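Grulevby Allotments, minutes
1 min read

August 7, 2025. Present: S. Esfahani (chair), H. Pakzad, R. Malabanan, A. Hamada (notes).
Apologies — Mojtaba.

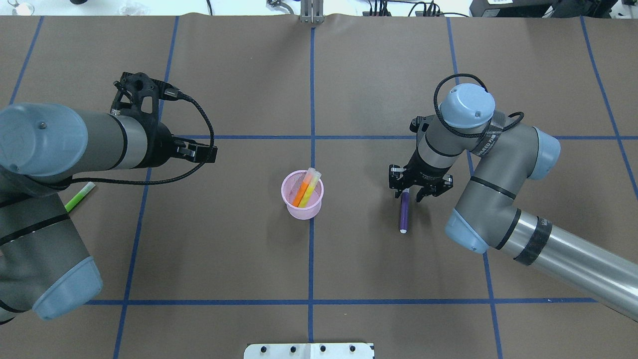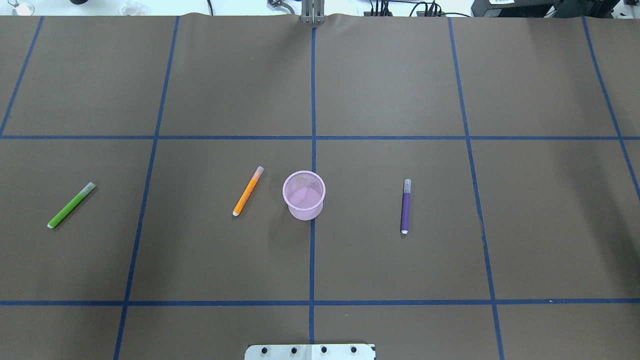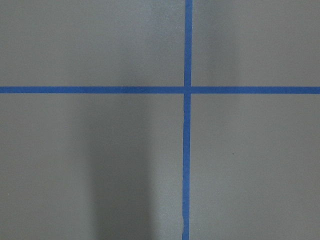
Blue tape throughout.

1. Water. Bill is 503, over 200 more than last yr. Ronaldo to ring Gudeck re meter.
2. Hedge — leave til November. Agreed.
3. Seed order. Aoi has teh list, 70 for onions sets, rest to follow.
4. AOB: gate code, again. Hamidreza to change it.

Comments
Mojtaba P: can I have the new code pls
Fima: which hedge?

Recent
Compost delivery
Plot rents
Shed rota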